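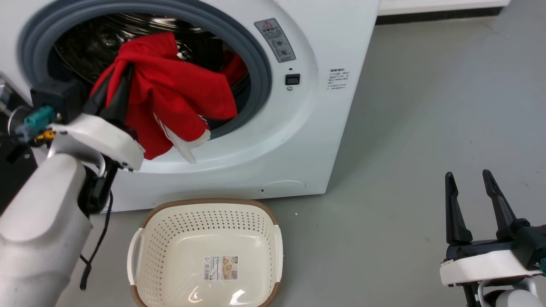

Washer cell, Follitz two-arm unit

README for the unload cell and the recordings that come out of it. Covers setup, daily checks, repairs, and what's in the data folders. Last real edit May 20, 2021, small fixes after that not dated. Maintained by Dilruba Samarakoon. If something in here is wrong, fix it and tell her.

What the cell does

Takes clothes out of a front loader and puts them in a basket on the floor. That's the whole task. No folding, no sorting, no starting a wash. Left arm goes into the drum, right arm helps at the rim or holds the basket steady. Operator drives both arms from the Porix station, head camera records the whole time.

The shot at the top is the left gripper with a red garment pinched at the door rim, basket still empty, right gripper open and waiting. Good reference for where the basket goes. If your head view doesn't look close to that, stop and redo the placement section.

Contents of this folder

episodes/ – one subfolder per run
calib/ – arm and camera calibration, newest on top
logs/ – faults, operator notes, gripper changes
spares.txt – what's on the shelf and what isn't
old/ – everything before January, different basket, don't mix it in

Before you power on

Water tap to the washer closed. Washer unplugged. We never run it with the arms live, the drum only gets turned by hand.

Door all the way open and tied back. It will drift shut on its own if you forget the tie, and the left elbow will find it.

Floor clear in front of the machine. Lint, clips, buttons, all of it. Base is heavy but a button under a wheel is enough to tilt it and then your calibration is junk.

Check the gasket. Run a hand around the inside of the gray rubber lip, all the way. Socks hide in the bottom fold. Things left in there turn up in the next episode and the labels are wrong.

E-stop: press it, check both arms go limp, release. Every session, even if someone else did it an hour ago.

Placement

Washer stays where it is. Robot moves to the washer, never the other way round. The feet of the washer are on rubber pads, if you shove it the pads walk.

Roll the base up until the left gripper can touch the back wall of the drum with some bend left in the elbow. Lock the wheels. Then push on the base with your hip. If it moves it wasn't locked.

Basket goes on the floor directly in front, below the door, long side to the machine. Cream one with the brown rim. There's a product sticker on the inside bottom, leave it on. We peeled one off the old basket and the glue caught every sleeve for a week.

Handles to the left and right. Don't rotate the basket to make a grasp easier, that makes it a different setup and it has to be logged as one.

Head tilt: door opening in the upper part of the view, inside of the basket still visible. Both wrists should be in view with the arms at the start pose. Save the tilt value in the session note.

Lights: ceiling only. Sun on the floor gives bad glare, pull the blind. You'll still get a bright spot off the plastic inside the basket, thats fine.

Start-up order

1. Base power.
2. Left arm, wait for the brakes to click.
3. Right arm, same.
4. Grippers. Let them home with nothing near the fingers.
5. Porix station.
6. Head camera last. If it comes up before the arms the timestamps are off and the whole session is no good.

Don't swap 4 and 5. The station grabs the gripper ports and homing hangs. If it happens: kill the station, power cycle the grippers, start again at 4.

Gripper settings

Both hands are Dizon two-finger units, black fingers. Config in calib/hands.cfg.

Close force is set low on purpose. Wet cotton is heavier than you expect and the urge is to turn the force up. Don't. High force plus a zipper chips the finger pads. If a wet towel keeps sliding out, take a bigger bunch of fabric and pull slower.

Grip deep, fold the cloth over at the rim, then pull out and down. Straight pulls drag the gasket out of its groove. We've had to reseat it twice already this year and it's an annoying job.

Left gripper cable

Most common fault in the cell, so it gets its own section.

The black cable under the left gripper hangs in a loop. It needs slack for the wrist roll, so no, you can't just tape it tight. Somebody did in January and it pulled the connector half out on the first full roll. Gripper dropped off the bus with the hand inside the drum.

Current rule: loop stays, but it must not reach into the door opening before the fingers do. Check by moving the arm to the pre-grasp pose and looking from the side. If it hangs too low, bring the slack up toward the forearm and re-clip there.

Signs it's going:
Gripper position jumps in the log with the arm still.
Fingers open a little by themselves on wrist roll.
Station shows the left hand grayed out, comes back by itself.

Any of those, end the session. Don't nurse it along. Swap the cable (spares.txt, top shelf) and recalibrate the left hand only.

Cable swap, short version

Arms to rest pose. E-stop in. Power off at the base too, e-stop alone leaves the gripper line live.
Unclip along the forearm, working down from the elbow.
Connector at the wrist: pull on the body, never on the wire.
New cable in, clips back in the same order.
Roll the wrist by hand end to end. Watch the loop. Shouldn't snag or go tight anywhere.
Power up, home, run hands_check.
Write it in logs/gripper.txt with the date and who did it.

Wear parts

Finger pads – replace after 500 grasps or when the edge feels smooth, whichever is first. The counter is in the station, reset it after the change or the next person gets a false warning.

Wrist housing screws – check every 200 episodes. They back out. Snug, no more, the threads are in plastic.

Base wheel locks – look at them when you clean. Hair and lint wrap around the pin.

Camera lens – dry cloth, before the first episode. Lint lands on it all day.

Gasket – wipe out at the end of the session. Water sits in the bottom fold and starts to smell by the next morning.

Drum – nothing to service, but turn it a full turn by hand and feel for anything stuck in the holes.

Data

149 episodes in the current release. One episode = one load out, start pose to start pose. Recorded with the present basket and present washer position, nothing from old/.

Each episode folder:
head.mp4 – head camera
arms.csv – joint positions both arms, gripper opening
note.txt – operator, load, anything odd
status – ok, partial, or bad

Clothes are from the Jellora set. Mixed shirts, towels, a few pants. Some red items with a white trim strip, those are usefull for tracking, they stand out well against the dark drum and the gray rubber. Keep them in the rotation.

Status meanings. ok = everything in the basket, no human hand. partial = something left in the drum or on the floor. bad = fault, dropped stream, someone walked in. We ship partial. We don't ship bad.

Known problems with the data

Some episodes have a second item tucked against the drum wall that the operator didn't notice until late. Not marked separately. Look for a long pause near the end.

Gripper opening on the left hand is noisy in the runs just before a cable swap. Cross check with logs/gripper.txt. Should be filtered, isn't yet.

Fabric hides the left fingers a lot once it bunches at the rim. Don't trust head video alone for contact, use the csv.

Right arm does much less than the left. Long stretches of it sitting open. That's how the operators work, not a fault, but think about it before you train anything on both hands.

The labels on the washer front are readable in some frames and not in others. Don't build anything on them.

End of session

Arms to start pose, then rest pose. Not straight to rest from inside the drum.
Station off, then grippers, arms, base.
Basket emptied and dried, back in its spot.
Clothes on the rack.
Door left open so the drum airs out.
Copy episodes to the server before you leave. Local disk fills fast and it overwrites the oldest without asking.
Note in logs/, even if it just says fine.

Open items

Better clip for the left cable. Version 2 of the printed one is on the bench – fits, but cracks when it's cold. Needs a softer material.

Tie for the washer door is a piece of string. Works. Would like a proper hook.

hands_check passes even when the right gripper is unplugged. Dilruba knows. Until its fixed, look at the fingers move, both hands, every time.

Floor marks for the wheels wore off again. Put down new tape after the next full calibration, not before.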